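Sadlow on a wet afternoon isn't where I expected to spend two hours talking about soup, but Ximena Jaramillo had answered my email with "come hungry", and I'm not one to argue with that.

She runs Pledeck, the supper club that began in her front room and now feeds a church hall full of people every other Thursday night (well, nearly every other one, she does like a holiday). I'd been trying to get a seat since February and failing, so an interview seemed the next best thing!

"I never meant to start anything," she told me, chopping onions the whole time we talked. "I had a big pan and a small family. The neighbours could smell it. That's really how it began."

That first supper had four guests, one of them Sheldon McIntyre, who lived across the road and brought his own chair. He does the bread now, and he wandered in halfway through our chat with flour all up his sleeves.

"She told me my loaf was like a doorstop," he said. "She was right, mind. I went home and made another one."

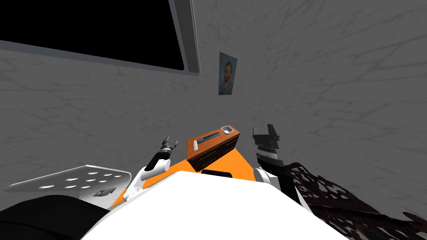

A small portrait on a stone-patterned wall.

I asked about the menu, because everybody I know who's been goes on about the potato soup. Ximena grew up eating ajiaco at her grandmother's table, and she's quite fierce about it. You need different kinds of potato, she says, so that one sort melts away and thickens the broth while the others keep their shape. Finding the right herb in this part of the world was a nightmare. She tried growing it on the windowsill and lost 2 trays to slugs (indoors! I still don't understand it) before a stall at Bangash market started getting it in dried.

"Dried is fine," she said. "My grandmother would not say so, but my grandmother isn't paying for the heating." 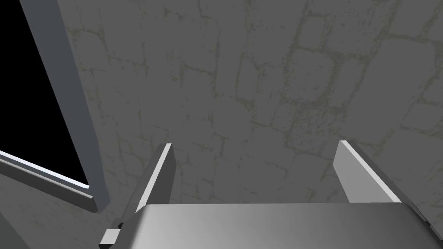 Money came up quite a bit, as it does. The biggest night they've ever done was 136 bowls, and she says she'd never do it again, her wrists ached for a week. A café owner over in Bineck has offered her a proper kitchen and her name on the door. She's thought about it and keeps saying no.

"If I open every day I have to cook things I don't want to eat," she said. Sheldon pulled a face at that. He'd take the kitchen tomorrow, he told me, if only for the oven. The one he's got now burns everything on the left.

They bickered about the oven for a good ten minutes and I ate a second bowl. The next supper is on 12/08/2019 and there'll be plum cake after.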